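Print this page | E-mail this page to a friend

Laundry Tips I Brought Home from the Robot Open Day

I went to the June open day at Gromstead mostly for the coffee and the company, and I came home with two pages of notes on laundry, of all things. They had a robot there taking on the washing, and a very patient man named Hryhorii Didenko stood beside it for most of the afternoon and answered whatever we threw at him. I threw quite a lot at him, I'm afraid, and some of it has been useful enough at home that I thought I'd write it up for the rest of you.

Give every basket a home. At the open day the basket's place was marked out on the floor with strips of tape, so the robot would know where to find it. I laughed, and then I went home and did the very same thing with a bit of painter's tape in front of my own dryer. My husband used to leave the basket wherever he happened to be standing – in the doorway, usually – and now he lines it up with the tape like a man parking a car. Press the tape down well at the corners and replace it when it starts to curl.

Two baskets, two colors. Mr. Didenko is a great believer in keeping them different enough that you can tell them apart with half an eye. At our house the pale one is for clean things and the dark one is for whatever still needs doing, and I haven't rewashed a clean load since (well, once, but I had company that day).

Pick things up one at a time. The robot is slow! It takes hold of one cloth, carries it over to the basket, lets go, and goes back for the next. I timed myself at home doing it that way against my usual armful, and the armful was quicker, but I dropped two socks and a washcloth behind the machine. Now I do the small things singly and save the armful for towels.

Check the lint filter before you load, every time. Somebody in our group asked whether the robot did this too, and Mr. Didenko said no, he still does that himself. Mine lifts out from the bottom of the door opening. I run my fingers across it, roll the fluff into a ball and drop it in the trash, and every few weeks I wash the filter in warm water with a drop of dish soap and an old toothbrush. Let it dry all the way through before it goes back in.

Leave the washer door open between loads. My mother always did, and I'd gotten lazy about it. The rubber stays fresher and you don't get that swampy smell in August. If you have little ones or a cat, latch the laundry room door instead.

Keep a trash can within reach. You want it close enough that you can empty pockets and toss lint without taking a step. And do sweep under and behind the machines while you're at it. I found 29 cents and a button from a coat I gave away years ago.

I asked what the robot would cost and was told it isn't for sale, so for now it's still me and the tape. They ran the demonstration again and again while we stood there, and I could have watched all afternoon. If they hold another one, wear comfortable shoes, and ask about the towels – he had a good deal to say about folding and I ran out of paper. 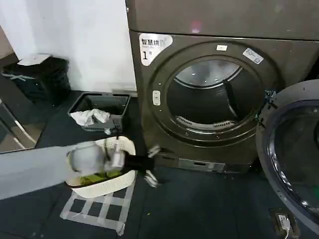 Page last changed: 23/08/2022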